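4.2 Mixed piles and the order of folding

Participants in the Costden households were asked to do their laundry the way they always do, start to finish, no instructions from us. Interviews came after, at the kitchen table or wherever there was room. We had 13 households in the first round. Coding was done by Vaher and Gallegos, disagreements settled by Haruna (see 3.3).

First thing that stood out in the interviews: hardly anyone sorts before folding. Sorting happens before the wash, by color mostly, and then everything comes back as one heap on a bed or couch. People then pull from the top. What is on top is a matter of luck, and soft knits tend to sit over the heavier stuff and hide it. Several participants talked about "digging" for a particular item, jeans in most cases. Denim came up more than any other fabric, usually as a complaint. It creases in the pile, the creases set, and the person folding then has to decide if it is worth smoothing out. Figure 3 gives a close view of the kind of contact we mean, a smooth dark fabric lying over rumpled denim.
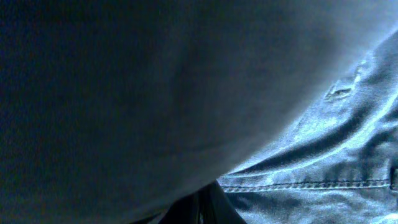
Figure 3. Dark gray fabric over bunched blue denim. Note the long diagonal crease and the stitched seam lower down.

Creases like this matter for how people find there way around a garment. Asked how they know which way up a pair of jeans is before lifting it, participants named seams first, then the waistband, then pockets. Small stitched details got mentioned too, though less. One participant (Mirani building, third floor) said she goes by feel and does not look at all. Another said the opposite, that he can't fold jeans with the light off but can do T-shirts. Plain fabric gives little to go on here. A gray bulge of cloth could be a sleeve or a back panel, and people reported picking it up just to see what it was.

Strategies for denim fell into 5 groups: shake and fold, lay flat and smooth, fold as is, hang, and leave for last. Leave for last was the most common in the interviews, often combined with one of the others. Shake and fold was favored by participants with little table space. Hanging was rare, no closet room. Evangelista's earlier notes from the Druvov apartments show the same thing for hanging, but the smoothing group was larger there, maybe becuase of the bigger beds. We did not measure beds.

Some caution on all this. Self report, small sample, and December, so heavier clothes in the wash than the rest of the year. Grīnberga is repeating the interviews in summer with the same 13 households. Ironing was left out and is taken up in 4.3.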